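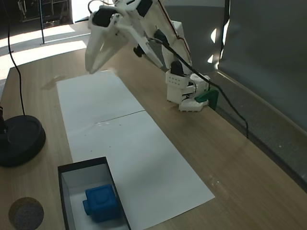 Sindetti arm on the Vumen shared workshop table. Paper laid end to end, box at the near corner.

Vumen Workshop Forum > Member Builds > Printed Arms

Thread: Table layout and clamp position for a printed two-finger arm

Print this thread | E-mail this thread

Posted by ridetti_bench

Members are advised that the Sindetti arm is now fixed to the light wood table in the shared workshop. The purpose of this thread is to record the table layout and to invite comment before the layout is written into the bench guide.

The structural parts are white prints throughout. The base is held to the table by a dark green clamp, and the servos are wired back along the arm and down to the rear. The task is a simple one: a small blue object is to be moved between the paper and an open box with a pale interior.

I would appreciate views on the following:

- whether the clamp should stay where it is or move toward the middle of the rear edge
- whether the paper should be taped down
- whether the box should be fixed to the table or left free

The controller settings are saved on the workshop computer as profile 701. Please do not overwrite them. Copy the file first and put your own name on the copy.

Posted by Ayman Rizk

Thank you for posting this. I support the present clamp position. Moving the base toward the middle would shorten the reach to the far side of the box, and the shoulder servo would work at a poorer angle for most of the travel.

On the second matter, I would tape the paper at the corners only. Tape along a full edge lifts the finish on that table, and the workshop has already paid for one repair.

I do question the choice of box. The walls are thin, and a light knock from a fingertip will shift it. My preference is a printed tray with a lip on the underside that hooks over the table edge. I have a drawing of such a tray and can make it available to members.

Posted by plainbearing

I must disagree with the previous post regarding the tray. A hooked tray fixes the box in one place, and the value of this build is that things can be moved. If the arm can only find a box that never shifts by a centimetre, we have built a very slow chute.

A member holding the box by hand is sufficient for early trials. It also allows the box to be tilted, so that objects of other shapes can be tried without rewriting the drop position. 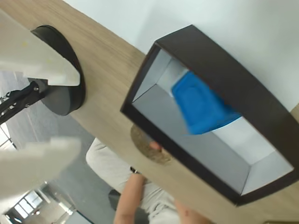

Blue cup in the box, with hands at the table edge. The gripper fingers are in the foreground.

The cup is a useful second object. It has a rounded base and a flared body, and it rolls where the cube does not. I suggest that both objects be named in the guide.

Posted by Ayman Rizk

I accept the point about the cup. I do not accept the point about hands. The bench rules require that hands be kept clear while the servos are powered, and a guide which recommends otherwise cannot be approved by me or by anyone else who signs off on shared equipment. If the box is to be tilted by a person, the guide should state that the supply is switched off beforehand — and that it stays off until the person has moved back.

Posted by ridetti_bench

Both positions are noted. The draft guide will carry the following wording:

"The box may be repositioned or tilted by a member only when servo power is off. One member is to remain at the power switch during any change to the table."

The tray is deferred. Ayman, please attach the drawing when convenient so that it can be printed if the thin box proves unsuitable.

There remains the matter of a reference mark. At present members place the object by eye, and it is difficult to compare one person's results with another's.

Posted by baxter_shed

A mark on the paper would settle this. A single pen line across the sheet is enough to begin with. I use the same method at home on a smaller arm in my garage, where I ran 54 pickups from one line before changing anything else.

A printed grid should be avoided in my view. It fades and creases, and members then argue over which square was meant.
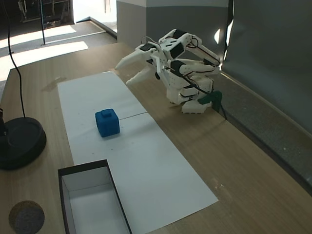
Thin line across the paper, with the blue foam cube beside it. Arm folded, gripper toward the far end.

The object should be placed on the same side of the line each time, with the small square nub facing up. Colour contrast between the blue foam and the white paper is very good, so I see no reason to change either.

Posted by plainbearing

Agreed on the line. I would still prefer a second line closer to the box, but I will not press the matter.

Posted by ridetti_bench

The line is adopted. A second line may be proposed again after the November meeting, once members have some results to discuss. Please log your trials in the bench book and note which object was used.

Print this thread | E-mail this thread

Reader comments (3)

gluestick_mara: Is the green clamp a bought part or a print? I would like the same colour for my own bench.

torque_and_tea: Please include the fingertip file with the guide. The pointed shape looks well suited to small foam objects, but I would want to add a rubber face for the cup.

northshed: The request for a copy of profile 701 should be sent to the workshop desk. The link in the old thread no longer works.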